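May 30, 2026
Collar job, Brirel (the dog), for Prothero

Shares 12 | Comments 5

Still the collar. Hildegard Vogler was in the sound cart on the Sodville shoot and reports that the tag can be heard on every line of dialogue where Brirel is in the room, and also on two where he was supposed to be asleep. So the split ring has to go. I liked the split ring. It took me one minute to fit and I'd already written it up as finished in April, so anyone leafing back can enjoy that page.

Where things stand. Collar one is brass buckle, brown bridle leather, hanging tag. Looks right, sounds like a cutlery drawer. Collar two is the same leather with the tag riveted flat. Silent, but the rivets caught in his ruff and he sat down and would not be in the episode until it came off. Collar three is on the bench in pieces.

Measurements again, because the sheet from the agency was wrong twice in different directions. Neck is 425 mm where the collar sits, measured by me on the actual dog, tape flat, two fingers under. The agency had him at the size of a spaniel. He's a lurcher cross with a lot of hair and a fan page, and the hair accounts for much of what people think is neck. Strap stays at 25 mm wide. Holes at 20 mm centers, five of them, with the middle one as the working hole so there's slack both ways if he gets a haircut or a second season.
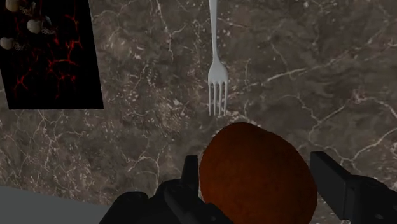 Weight came out at 170 g with the brass buckle, heavier than I'd want for a dog who spends six hours a day with his head up looking interested. Tomos Skyrme thinks he doesn't notice. Tomos also thinks the dog knows his own theme tune, so I'm weighting that opinion accordingly. Trying the hollow-cast buckle from Brirnden instead. It takes the same antiqued finish, and from more than a yard away I couldn't tell which was which, and I made one of them.

Plan for the tag on collar three: shallow pocket cut into the leather, tag glued in on a felt backing, two blind stitches over each end. No rivets, no ring. The felt is mostly for the glue to hang on to, but it also kills the tick you get when a fingernail (or a tooth) hits the metal. Did a dummy on scrap and shook it next to my ear for a while. Nothing. Shook it next to Hildegard's ear when she came by for the invoice. She said "acceptable," and from sound department that's flowers.

Note on edges: burnished the first sample with gum and got a shine that will flare under lights. Prothero's costume note says "beloved family collar, years of wear," so I've gone back over the edge with fine sandpaper and a bit of dirty wax. Aging a collar takes longer than making one. The last one got its years of wear from being dragged around the yard behind my bicycle, and I'm not doing that in front of the new neighbors.

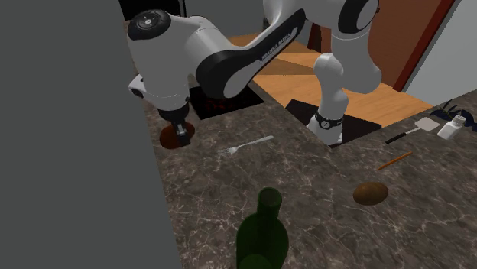
Lettering on the tag is the other argument. Prothero want the character's name readable in a medium shot, and the engraved version wasn't – brass on brass, grooves full of wax, could have said anything. Tried filling the letters black and it looked like a parking notice. Tomos wants to flip it, pale letters on a dark plate, plain capitals, no curly bits. I grumbled, but FRANKA EMIKA is in small white letters on the black panel of that robot arm and it reads fine, so he can have his plain capitals. Will paint a test in off-white on blackened brass, 4 mm letters, and look at it from across the shop before I commit. If it works I'm going to say it was a joint decision.

One thing to flag to whoever picks this up if I'm out. The hero collar and the stunt collar are NOT the same inside. Stunt has the breakaway section at the back under the hair, elastic loop through a slot, and it will come open with a decent tug. That's what it's for. Don't "repair" it. Somebody repaired the last one, very neatly, with waxed thread.

Spares: two hero, one stunt, plus a plain walking collar the handler asked for, because fans at the gate kept reading the tag and calling him by the character's name. He answers to it now. He also answers to the crinkle of any bag, so I wouldn't build a theory on it.

To do:
- second coat on the Brirnden buckle, leave overnight
- cut pocket, collar three (new blade, please, not the one that opens paint)
- lettering test
- ask Prothero if the name is spelled with one L or two, in writing this time
- charge for collar two. He wore it, briefly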